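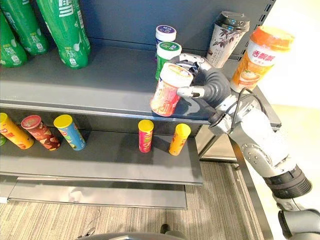
Daiane Batista reckons the village would have lost its shop years ago if the bus had kept running on Sundays. People had nowhere else to go for a pint of milk, she told me, so they got into the habit of going to the shop, and the habit stuck.

Pankaj Bhatia has heard that theory and half agrees with it. He took over Goltcombe Stores five years ago, after a long spell in a builders' merchants in Cledwood, and he says the bus is only part of it. "Sundays were quiet when I started. What sells now is anything people forgot in the big shop. Drinks, crisps, bin bags, birthday cards. They do the main shop once a week and come to me for the rest."

We spoke in the stockroom, where he eats his lunch standing up. He opens at six and shuts at eight, and his nephew covers two afternoons a week. I asked whether he could manage shorter hours. "I tried it one June. Shut at six. I lost the people coming home from work, and they didn't come back straight away when I changed it again. Took until winter."

The electricity bill is his main worry. The old chillers were left by the previous owner and he has replaced one of them so far. The other runs along the back wall and makes a noise he says he no longer hears. "A new one is a lot of money for keeping cheese cold. But if it goes in a hot week I lose the lot, so I'll have to do it."

Prices come up often. A cash and carry is 25 miles away and he drives there himself, because the delivery firm wants a bigger order than he can shift. "Some people look at the price of a can and tell me what it costs in town. I know what it costs in town. I buy it at nearly that."

He has tried things that failed. Fresh fish on Fridays lasted three weeks. A shelf of secondhand books did better, until it filled up with the same thrillers - he gave them to the school fair in the end. Hot pasties have worked, mostly with the road crews, and he would like to do coffee if he can find room for the machine.

The lease has three years left on it. He and the landlord, Ehsan Sandhu, have talked about renewing but nothing is signed. "He's fair. He wants a shop in there, I want to be the shop. We just haven't sat down." For now he is waiting for a quote on the chiller, and he has to be at the cash and carry before it gets busy.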